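The Clerk's Count

The town of Staniforth had 3,665 people on the rolls the year they voted on the reservoir, and I was the clerk who kept the box. I had kept it for nineteen years. The job paid little and came with a desk, a stamp, and a key to the side door.

Stateck wanted the water. The company had already bought the land north of Cidasden and fenced it, and in January it sent a man to the town hall with a slide show. He was polite. He said the bottling plant would bring 32 jobs and that the wells would not notice. My neighbor stood up and asked him who would pay for a new well if hers did notice. He wrote the question down on a pad and thanked her for it.

After that people stopped talking, at least in public. Half the town had a cousin who hoped for one of those jobs. At the feed store you talked about hay. At church you talked about the roof. My mother used to say a person could lose a farm by being agreeable, and I thought of her more that spring than I had in years. 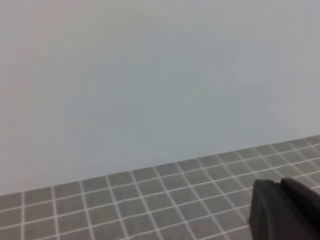 Did the clerk get to speak at the meetings?
The rule was that the clerk took the minutes and kept quiet, and I had followed it through four mayors.

The last meeting before the vote was a long one. The board chair read a letter from Musance, the engineering firm Stateck had hired, and moved to enter it as the town's own study. I typed the words as he said them. Then I stopped typing. I said the town had not ordered a study, and I could not write down that it had.

The chair told me I was out of order. I said I knew that. There were a lot of people in folding chairs and not one of them moved. Then my neighbor stood up again, and the man from the feed store, and a girl who could not have been much past eighteen. They had questions. We were there until after eleven, and I had to change the ribbon on the old printer to get the minutes out.

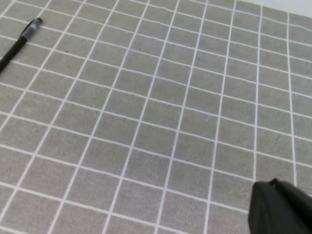
Staniforth, July 2020

We counted by hand on the long table. I read each ballot out loud and two people marked the sheets – one from each side, as the law said. My voice gave out near the end and somebody brought me a glass of water from the tap in the hall.

It came to 1,435 against and 884 for. I stamped the sheet and signed it. The chair signed under me and did not look up.

Stateck kept the land. The fence is still there, and every so often a truck parks by the gate for an hour and leaves. I was not reappointed the next year. The letter came in a plain envelope, and I had typed enough of them to know what it said before I opened it.

I turned in the stamp and the desk key. They forgot to ask for the key to the side door, and I have it in the kitchen drawer with the string and the batteries.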